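Projeto Skindix: automação da preparação a vapor
Relatório de progresso à direção, 17/05/2025
Assunto: plano de compras e uso da verba de equipamento

Situação da verba

Desde janeiro gastámos 482 euros em consumíveis e 354 em utensílios de cozinha. A rubrica principal, a segunda bancada com dois braços, continua por executar. Recomendo que assim fique até ao próximo relatório.

A proposta da Zarnby chegou em duas versões e nenhuma responde ao que perguntámos. O preço de base é aceitável. A manutenção anual aparece como "a definir", o prazo de entrega das garras de substituição não consta e a formação é cobrada à parte. O fornecedor alternativo, a Thammasiri, inclui a formação mas exige um contrato de três anos, que o orçamento atual não comporta. Pedi esclarecimentos às duas empresas. Até hoje só a Thammasiri respondeu, e com um folheto.

O que a bancada atual justifica

O argumento para duplicar o equipamento é que a bancada de Goseck estaria saturada. Os registos não o mostram. Das 209 horas reservadas, uma parte grande foi para calibração e para repor a mesa entre ensaios, trabalho que uma segunda bancada também teria de pagar. Antes de comprar braços, compraria recipientes repetidos e um sistema decente para arrumar os cabos.

Os ensaios em curso usam alimentos inteiros e panelas de inox comuns. São tarefas modestas, e convém que o pedido de financiamento não as apresente como uma cozinha automática.
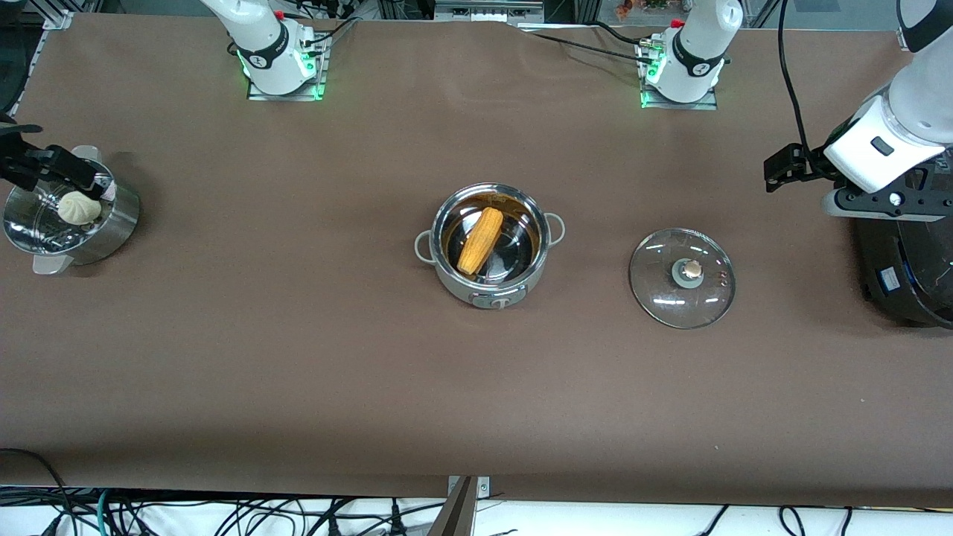

Bancada de dois braços: pão a vapor na panela da esquerda, maçaroca de milho na do centro.

Pedidos à direção

Autorizar 16 horas de apoio técnico externo para rever a calibração. Manter cativa a verba da segunda bancada. Exigir à Zarnby o custo de manutenção por escrito, com o preço unitário das garras.

Falta ainda decidir quem paga o transporte caso a compra avance. O protocolo com Goseck é omisso nesse ponto.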